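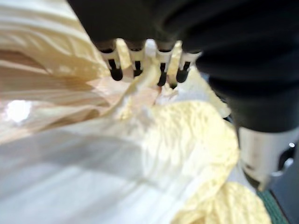
**Figure 3.** Gripper fingertips against crumpled material.

### 4.2 Song placement and recall of the plot

We asked all 195 viewers to retell the film they had watched, in order and without notes. Each retelling was split into story events and matched against the scene list in Section 3. Viewers of *Rovau* placed more events correctly than viewers of *Gratus*, although *Gratus* is the shorter film and has fewer characters. The gap was widest in the middle third, where *Gratus* goes longest without a song.

Our reading is that songs serve as markers. People who forgot why the fox leaves the mill in *Rovau* could still say that it happened "after the river song," and then worked forward from there. Retellings of *Gratus* drifted at the same stage, and several viewers moved the storm to the end of the film. 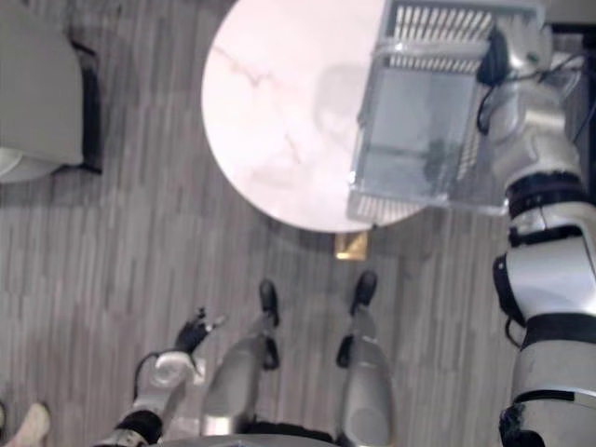
Greenwood disagrees with this reading. In his comments on an earlier draft he argued that the river song is staged with a change of color and setting, and that viewers may be holding on to the new setting and would do so with the sound off. We can't rule this out. The two films were made by different teams at Skiltent, and the *Rovau* team cut to a new background at nearly every song.

To separate the two effects we went back to the 80 viewers in the Birkett group, who saw *Rovau* with the songs replaced by plain underscore. 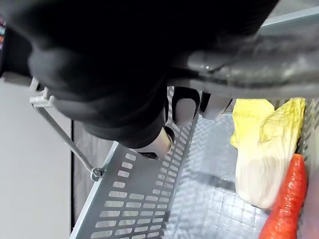 **Figure 4.** Black gripper above a gray metal basket.

Their retellings fell between the other two groups. Event order held up well in the first third and less well after it. They rarely used a song scene to locate another event – most used a character's entrance. This suggests that staging carries part of the load and the melody or lyrics carry the rest, but the design doesn't let us divide them further.
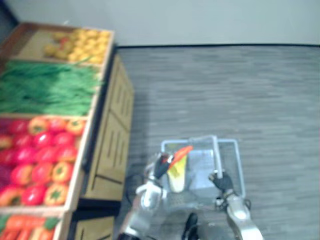
Reprises need separate treatment. When a tune returned with new words, viewers often merged its two scenes and reported events from the second as part of the first. Valdir Quintana's coding scheme counts a merged scene as one error, and we have kept to it, though a stricter count would lower the *Rovau* scores. Instrumental reprises caused no merging that we could find.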